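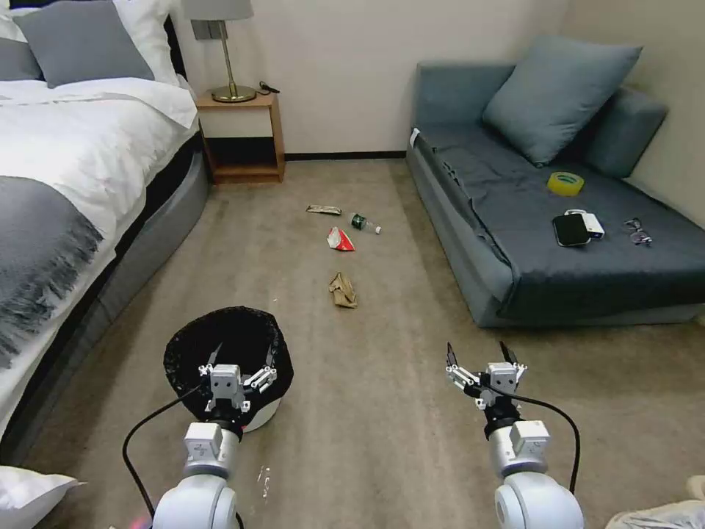 4. Installing the Storage Drive

The Takell case accepts one 2.5-inch drive behind the motherboard tray. Fit the drive before the graphics card. Read the whole section first.

CAUTION: Switch off the power supply and unplug the cord. Hold the power button for five seconds to drain any remaining charge.

4.1 Mounting

1. Remove the two thumbscrews at the rear of the right side panel. Slide the panel back and lift it away.

2. Press the tab on the drive sled and pull the sled straight out.

3. Set the drive in the sled with its label facing up. Fasten it with the four short screws from bag C. Do not use the long screws, which can damage the drive.

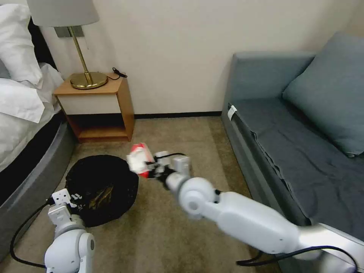

Crumpled red and white item held over the carpet, next to a black bag.

4. Push the sled back in until the tab clicks.

NOTE: Sleds marked 102 have no tab. Secure these with one screw at the front edge.

4.2 Cabling

1. Connect the SATA power lead from the power supply. The connector is L-shaped and fits one way only.

2. Connect the data cable to the drive, then route it through the lower grommet to port SATA_1.

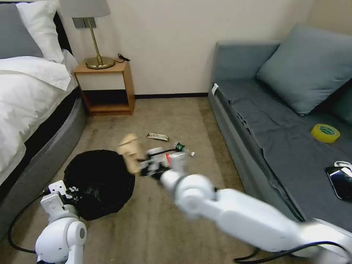 3. Tie both cables to the anchor below the tray. Leave enough slack to remove the sled.

4. Refit the side panel. If it bows outward, a cable is trapped under the edge.

4.3 First Start

Connect the power cord and enter the BIOS setup. The drive should appear on the Storage page. If it does not, shut down, unplug the cord and reseat both connectors.
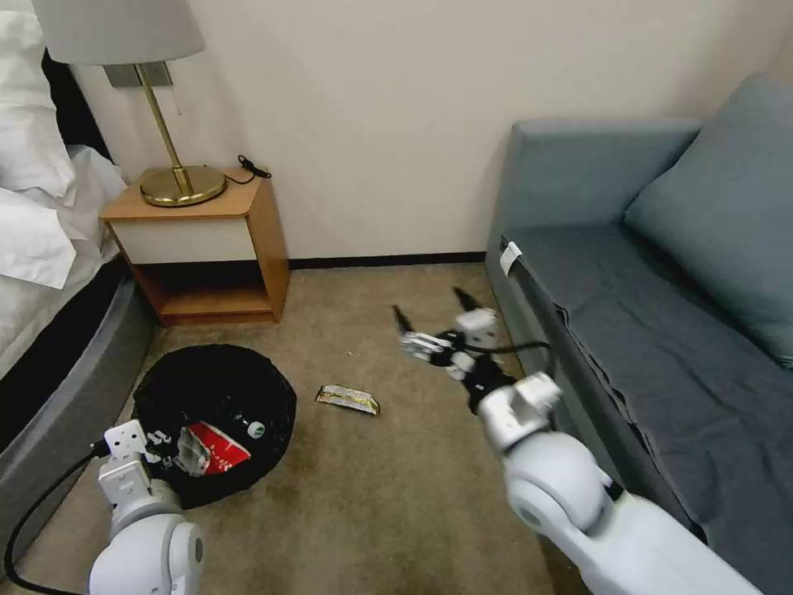

A drive that appears in the BIOS but not in the operating system has not been formatted. See Section 7 for partitioning.

Revised October 25, 2021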